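Home About Shop notes Archive Contact

The budget sheet, second version

I promised to write again about the budget for our picking cell, and I am sorry it took so long. Many of you wrote to me after the first post, and most of you asked the same thing: why does my list have so few robots on it and so many small things? I will try to answer.

For the readers who are new, I work in a small company that sorts returned goods for web shops. Household items, toys, hand tools, everything mixed in the same box. We want one station where a robot takes the things out one by one. My boss asked me to plan the purchase, and I had never bought anything bigger than a label printer. So I made a sheet with two columns, "the arm" and "other." After one week the column "other" was longer than my screen.

My colleague Su-chen Fu looked at it on a Tuesday and told me to throw away the second column and make five new ones. She was right. Now the sheet has arm, gripper, cables and hoses, holding things in place, and trial time. The last one is the one I had forgotten completely.

Trial time is expensive in a quiet way. You don't get an invoice for it. But a person must stand there and fill the bin again and again, and in that time this person doesn't do their normal job. I wrote 17 working days in the sheet. My boss wanted to write five. We are still discussing.

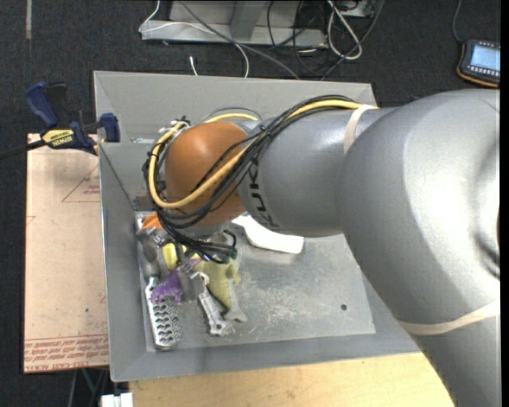

Cables have their own column now, and I want to defend it, because two suppliers laughed at me when I asked for it as a separate position in the quote. The arm comes with a price, the gripper comes with a price, and then between them there is a road for wires that somebody has to build. On a KUKA arm like this one the black cables and the yellow one go along the forearm and make wide loops around the orange wrist, held with an elastic band and a cable tie. For trials I like this solution very much, it costs almost nothing and you can change it in a few minutes. For two shifts every day I would not sign it. A proper dress pack was offered to us by Stelum for 594 dollars without installation, and by Vumcombe for 474 dollars, but the second one is for a smaller arm and I noticed this only when I read the quote for the third time. Please read your quotes three times.

Holding things in place is the cheapest column and the one I changed most often. A bar clamp on the edge of a metal bin is enough for testing, and I put four good clamps in the sheet. What I did not put at first was the table, the fixed frame for the bin, and the mat for the floor. If the bin moves a little, the positions you taught are not correct anymore, and you lose a morning. I have now an offer from Paiva for a welded stand. It is more than 495 dollars, and I think it is worth it, but I will ask one more shop before I decide.

Then the test objects. I put zero in the first version, because we have a warehouse full of returned goods and I thought they are free. But we can't use customer goods for this, they must go back in good condition. So I went to a second-hand store with a shopping list: a kitchen grater, a wrench, rubber animals, something smooth and white that is difficult to grip. Things with holes, things with legs. The lady at the cash desk asked if I have small children. I said yes, it was easier.

About the gripper I can't say much yet. Ikance will lend us one for the trials and we pay only the shipping, so the column has a small number today and will have a big number later. I marked this cell in red so my boss doesn't become too happy.

One more question came from several readers: new arm or used arm? I don't know. Used is attractive, but ask which controller comes with it, if the teach pendant is included, and who will repair it. One seller answered my first question with a photo of the arm and no text. I did not write to him again.

Next time I will write about the safety fence, where I already made one mistake with the height. If you have a budget sheet from your own project and can share it, please send it to me, also without the prices. The names of the rows are what I need.

Share this post (6) 3 comments Older post Newer post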